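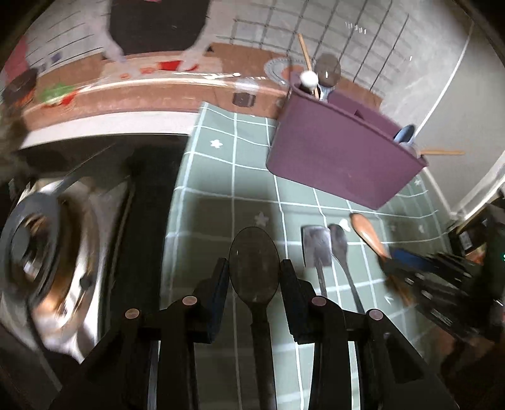 HERKOW, June. Bandilis today announced the Rennie Service Routine, a 40-minute maintenance procedure for the Rennie hand-held gripper, replacing the previous procedure, which was to tighten something and hope. The routine covers the two fingers, the linkages behind them and the pivots that everybody in the Bandilis workshop has at some point promised to check tomorrow. It ends at a kitchen table, where the gripper has to pick up household utensils. A see-through smoky spoon, held upright by the bowl between the two fingers, is the kind of item that gets a worn gripper into trouble, and the company has stopped pretending that a foam block is a fair substitute.

"We had a very nice foam block," said Keith Ellery, head of service at Bandilis. "Every gripper we ever built could hold it. So could my desk drawer."

The routine was written after a review of the workshop's repair log, which ran to 482 entries for the Rennie alone. Of these, 309 came down to pivots that were too loose, too tight, or had been adjusted by two people in opposite directions on the same afternoon. Bandilis regards this as encouraging, in the sense that the remaining entries were more interesting.

Under the new procedure the technician takes the pads off first and cleans them with a damp cloth. The pivots come next, one side and then the other, each set so the linkage moves freely and does not rattle when the gripper is tilted. Pads go back on and are checked for parallel at half opening. If one leans, the technician returns to the pivots. There is a line on the worksheet for the technician's remarks, and management has asked that it be used for remarks about the gripper.

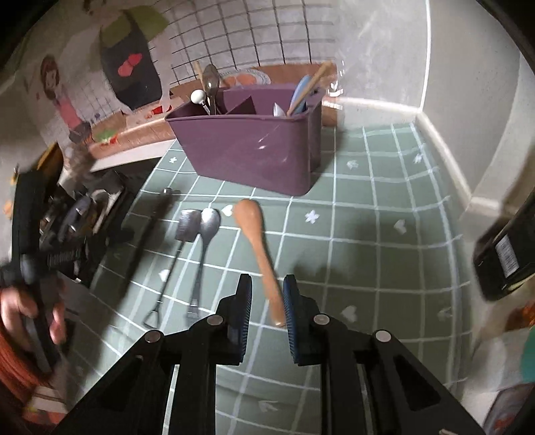 Rennie gripper with its ribbed blue pads parallel and open, at a wooden spoon. A second gripper is in hand at left.

The table check follows. Wooden spoons, metal spoons and a spatula are each picked up, held and put down. Thin handles are done last. A gripper that drops anything goes back to the start of the worksheet, as does the technician, who is allowed a coffee.

"I was against the spoons," said Cameron Tipoki, who maintains the grippers at the company's Virkberg workshop. "Then I failed one on the second spoon that had passed everything else that morning. So now I'm for the spoons, and I would like it noted that I came around before Keith did."

Mr. Ellery disputes the order of events.

During trials at Virkberg a single Rennie made 3,313 pickups between pivot adjustments. Bandilis makes no promise that other units will do the same, particularly units stored in the trunk of a car.

The worksheet is free to existing Rennie owners and fits on both sides of one page. A laminated version is available to those who have seen what happens to the paper one. Replacement pads and pivot caps can be ordered from the Herkow office, which answers the phone until 4:30 p.m.

Last updated: June

Comments

torque_wrench_ted
Does the sheet give a setting for the pivots or is it still "snug"? My old manual says snug four times on one page.

pmarlow
Mine lives in the trunk of a car. Feeling a bit singled out.

Cameron T.
Ted, there's a proper number now. It's on side two. Snug has been retired.

benchrat
what do I do with my foam block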